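I got to the Prunham Gallery a bit before the doors opened and there was already a line! It was the open evening for the new season, with poets reading among the paintings (my favorite kind of night out).

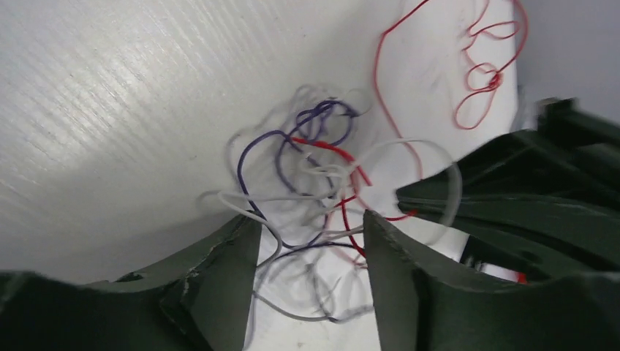 Downstairs: the readings

Chenxi Cao went first and read 2 long poems about her grandmother's kitchen. I teared up at the second one. Ok-hee Oh followed with something much funnier about bus timetables.
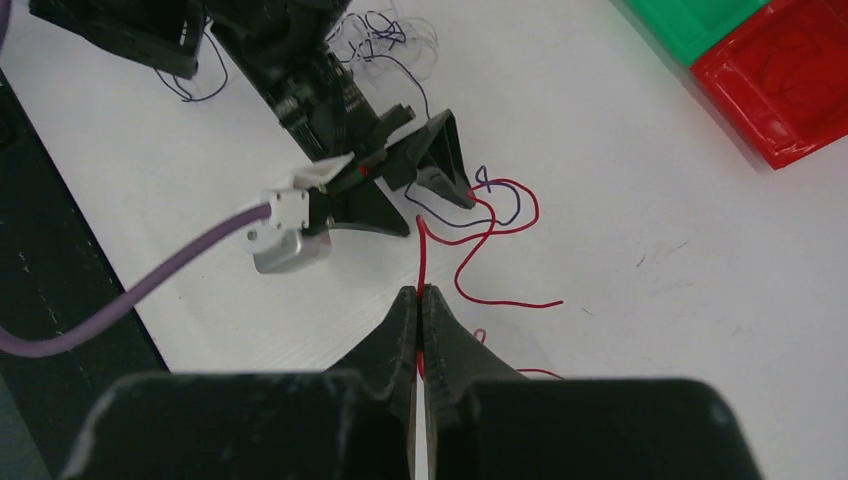

Upstairs: the Brandau room

They've hung 211 of the small drawings up here, frame to frame, and I could have stayed for hours.

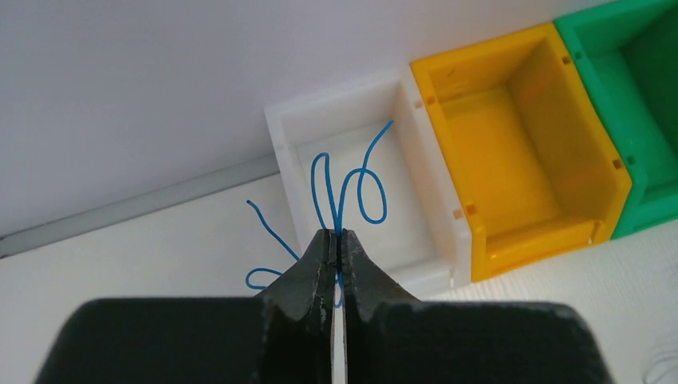

Rongrong Fang gave a quick talk on how the hang was planned, and then it was questions, mostly about money, ha. The coffee was free but the cookies went fast, so head up early if you go. The show stays up until April.
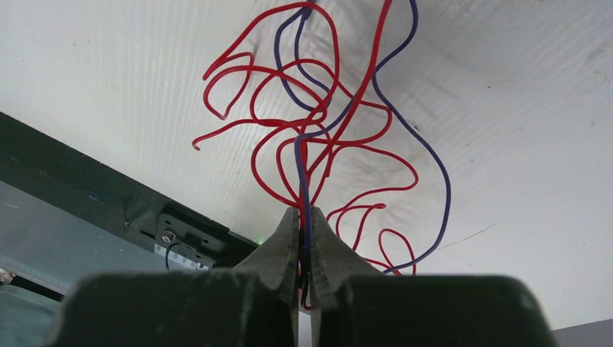
Red wires held between two fingertips, December 4, 2019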